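Clodanari Mobile Computing Certificate
Unit 4: Managing Notifications and Background Sync on a Phone
Course handout, revised Aug 17, 2025

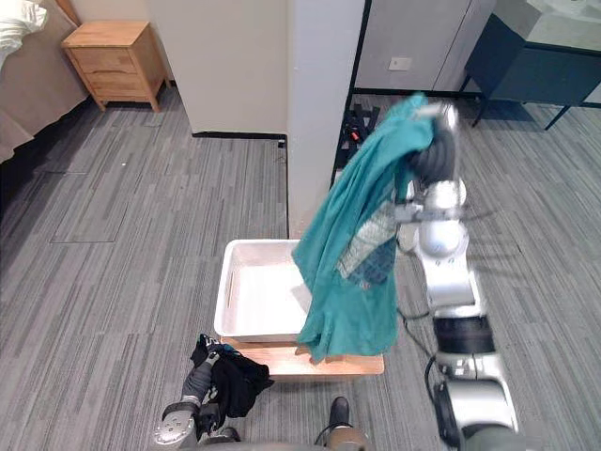 One participant in the previous session objected that the simplest remedy for too many alerts is to switch all of them off, and asked why a full unit should be given to the matter. The objection is a fair one and will be taken up in the first exercise. Switching everything off also silences calendar reminders, security codes and calls from the workplace, and most users who try it turn everything back on within a short time.

4.1 Terms used in this unit

Notification: a message placed by an application in the shade, on the lock screen or in both.
Channel: a category of notification within a single application. A mail program may have one channel for new messages and another for failed deliveries.
Badge: the dot or number shown on an application's icon. Badges are set separately from sound.
Background sync: the exchange of data with a server while the application is not open on the screen.

Students often confuse the last item with the first. An application may sync all day without producing a single alert, and an application with sync turned off may still deliver alerts sent to it by a server.

4.2 Setting channels

Open the system settings, select Notifications, and choose the application. Each channel is listed with its own switch. A channel may be set to make a sound, to appear silently, or to remain off. Menu names vary between manufacturers – consult the Rankin reference sheet if the wording on your phone differs from that given here.

Changes made inside the application itself do not always match those made in the system settings. Where the two disagree, the system setting prevails, and an alert blocked at that level will not appear.

4.3 Sync intervals

The Plorness mail client, used in the lab, offers a choice of manual sync, hourly sync and sync once every 24 hours. Shorter intervals use more battery power and more mobile data. For the assignment, leave the main account on hourly sync and place the second account on manual.

Battery saver mode may delay sync regardless of the interval chosen. Turn it off before taking any readings.

4.4 Assignment

Keep a log of the alerts received on your phone over 2 days. For each alert, record the application, the channel and whether you acted on it. On the second day, apply the changes described in section 4.2 before beginning the log.

Submit the log with a short written comparison through the Bindham course page. Remove names and message contents before submitting. Late work is accepted only by prior arrangement with the course office.

Reading for the next unit: Application Permissions, sections 5.1 and 5.2. The lab phones will be reset in October, and any accounts left on them will be erased.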